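Tillby Round Placemat, Charcoal
Brostetti Table Linens

Item no. 600-40
Sold singly or in sets of four

The Tillby is a woven round placemat made for everyday tables. One long braid is coiled from the center out and stitched along each turn, so the mat lies flat out of the package and keeps its edge after months of use. The fiber is 100 percent paper cord, spun and braided at our Kodent workshop.

Catinca Barbu drew the first version for a small restaurant that wanted a mat its staff could wipe between seatings. The home version uses the same braid with a tighter stitch.

Size and fit
Diameter: 40 cm
Shape: round
Colors: charcoal, oat, brick (brick returns in February)

Two mats fit side by side on most tables 100 cm long. On a small round table, let the rims overlap a little or use the mat in the center under a serving dish.

Care
Shake out crumbs and wipe with a damp cloth. Do not soak, and do not put the mat in the dishwasher or washing machine. Dry it flat. If the rim lifts, dampen it lightly and leave it under a heavy book overnight.

Dark sauces rarely show on charcoal. Oat will mark - wipe spills right away.

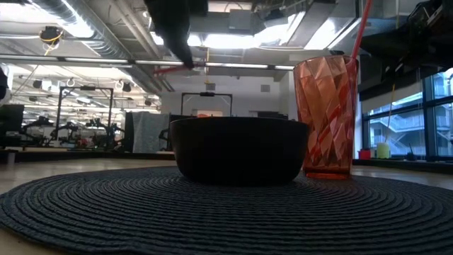

Heat
The mat can take a warm plate or bowl. It is not a trivet, so put pans straight from the stove or oven on something else.

Shipping and returns
Sets ship flat in a cardboard sleeve. Unused mats can be returned within 40 days. For restaurant orders or custom sizes, write to Emanuel Marinescu at the trade desk and include the diameter, color and quantity you need.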